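Village hall tables: oil, varnish or leave alone?
Bretholm Community Forum > House, Hall and Garden

marrowfat_27
Posted 10 Nov 2025

Evening all. We're finally doing something about the long tables at Vedville hall, and I said I'd ask on here before anyone opens a tin. They've had decades of bring-and-share suppers on them, and the tops have gone dull and a bit thirsty looking. I'm leaning towards hard wax oil, two thin coats with a light sand between. My other half says varnish and be done with it. We've had a quote from Gilchrist in Veder of £1,108 to do the lot, or £1,797 if they strip them right back first, and I nearly fell off my chair at the second one!

The colour I'd love to keep is that greyish brown, with the wavy grain left showing and no orange shine to it.

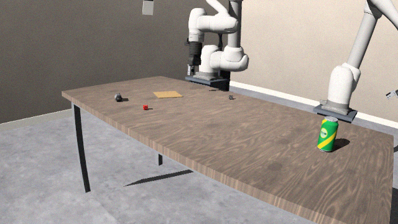
Reply 1
teapot_and_tarpaulin

Oh, I do love a long table, and I'm so glad you're keeping them (our lot swapped theirs for folding plastic ones and the suppers have never felt the same). I'd go with the oil every time. When somebody puts a hot casserole down, and somebody will, you can rub back that one patch and oil it again. With varnish you end up doing the whole top, and by then you've lost a weekend and most of your good temper. Do put your rags out flat to dry outdoors afterwards, though, as oily ones bundled up can catch fire by themselves.

Reply 2
hedgerow_jam

Sorry, I'm going to disagree with you there, teapot, though very fondly. Oil is lovely at home, but a hall table gets squash, candle wax and the toddler group's paint, all before lunch. We varnished ours in October four years ago, matt and water-based, and they still wipe down beautifully. I'd think about the floor as well before you start, because drips are a misery to shift. Bare concrete soaks them up, and a grey floor like the one under the wooden table in the picture below would show every golden splash, so borrow all the dust sheets you can lay your hands on.
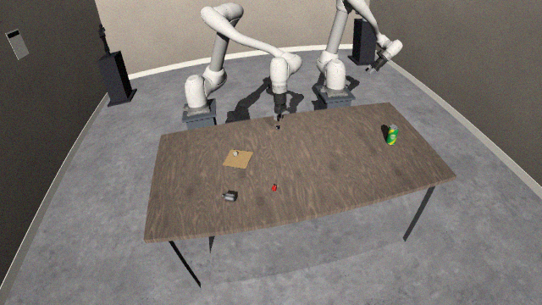

marrowfat_27

Thank you both, this is just what I was after, even if I'm now more undecided than when I started! The floor hadn't crossed my mind at all, and I've been going round the house this evening looking for old curtains. A round room with a grey floor like that one would be a pleasure to sheet up next to ours, which is all alcoves and radiator pipes. I think I'll try oil on one table and matt varnish on another, and let the supper crowd be rude about whichever they like least.

Reply 4
hedgerow_jam

Very sensible. Label them underneath or you'll forget which is which by spring.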